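4.2 Sorting soft packages on a store shelf

I'll admit this was the task I expected to be easy. We had already watched the arm put cans back in a row for most of June, and it did that well enough that Yupin Bunnag stopped standing next to the power switch. So when we moved on to thin plastic packages, I figured we'd need a week, maybe 2 if the gripper pads had to be swapped. We ended up running 373 trials and I still wouldn't leave the thing alone with a shelf.

The job sounds like nothing. Take a messy heap of wrapped face masks, pull out the ones that don't belong with the rest, and put each kind in its own pile. A person does it with both hands and barely looks (Elvira Cuervo, our fastest sorter, talks the whole time). Figure 7 gives a fair idea of what a person deals with: a light blue pack in one hand, a dark red one in the other, and a heap of clear wrap underneath with another red pack partly buried in it.

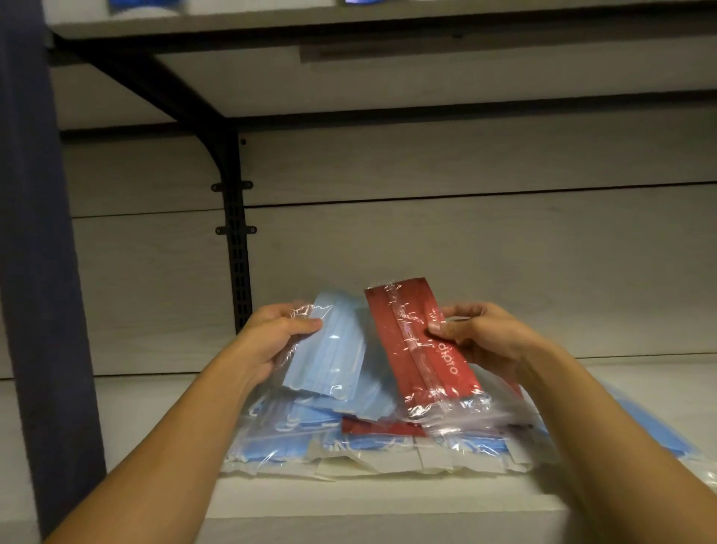 Service Robotics Group, Department of Mechanical Engineering, Sterkelden Institute
Figure 7. Sorting wrapped masks by hand, one package in each hand.

Our planner, Muda, has two kinds of trouble with a pile like that. The first is seeing it. Clear wrap throws highlights wherever it crinkles, and the depth readings come back full of holes. Color helps a lot – red against light blue is about as kind as it gets – but color alone doesn't say where one blue pack stops and the next one starts. In over 30 trials the arm closed on the overlap between two packs and lifted both.

The second trouble is touch. People pinch a package by the edge and let it bend. Our fingers press until the force reading settles, and on something this soft the reading never really settles, so the arm either squeezes too hard or lets go too soon. Thitima Srithong wrote a slip check that looks for sideways motion at the pads. It cut down on drops, but it made every pick slower, and I'm not sure a shop owner would thank us for the trade.

We also tried both arms at once, the way a person would. Reynaldo Malabanan got them to stay out of each other's way – no small thing over one shelf – but they mostly took turns. So can a machine do this chore yet? With cans, I'd say yes. With soft packs in a heap, it can help out if somebody is close by, and Section 4.3 looks at how close that somebody needs to be.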